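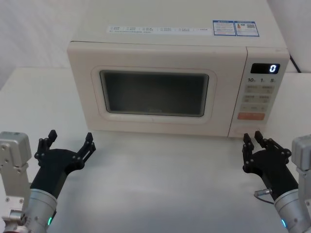
Setting up your first cross-the-aisle supper is mostly admin, so let's get the admin out of the way. I'm Erzsébet, I run the Sosley table, and this section of the host guide takes you from "I've signed up with Prorkbridge" to "there are people with opposite politics sitting in my kitchen". You'll want your host pack, a phone and an hour of quiet. Please do read the pack! It's a bit like the long strip of tiny print stuck across the top of a microwave, I know, the sort of thing you leave on for years and never look at, but the house rules are in there and your guests will have read them.

Section 3: Matching and inviting your guests

1. Log in and open My Table. If it still says Pending, your host check hasn't cleared yet. Mine took 9 days.

2. Fill in the leanings form. It's 62 statements (taxes, housing, immigration, the CBC, all of it) and you slide each one from agree to disagree. Go with your gut. I tried to look reasonable the first time and got matched with three people who voted exactly the way I do, and we had a lovely evening and learned nothing.

3. Choose your table size. You can seat up to 9, but please start with four. Two and two works well.

Note: couples count as two seats even when they vote the same way. Gyu-bin Kwon hosts over in Ahn and puts couples at opposite ends, and I've pinched that idea from him.

4. Press Find Guests and wait. You'll get first names, neighbourhoods and one line each on what they'd like to talk about. You won't see how they vote, and please don't go digging online.
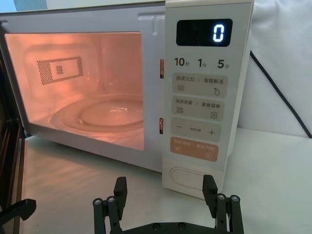

5. Send the invitation from inside the site, using the message box. You have 1000 characters. Say who you are, what time to come, what you're feeding them and whether there's a dog. Leave your own politics out of it for now – they'll hear plenty on the night.

6. Pick an opening question from the list. "When did you last change your mind about a politician?" has never failed me. Skip anything with a party name in it until after the main course.

Caution: don't record the evening or post quotes from it afterwards, even kind ones. We've lost a good host that way.

Caution: if someone cancels on the day, don't fill the chair with a friend of yours. It tips the table and the others can feel it straight away. Carry on with one fewer.

7. When all your guests have said yes, the table turns green and the address goes out to them. Check yours has the unit number in it (ask me how I know).

Note: if the table stays grey after everyone has answered, sign out and back in. Still grey? Write to the hosts' desk with your table number and they'll nudge it along.

Seating, timing and what to do when voices go up are all in Section 4.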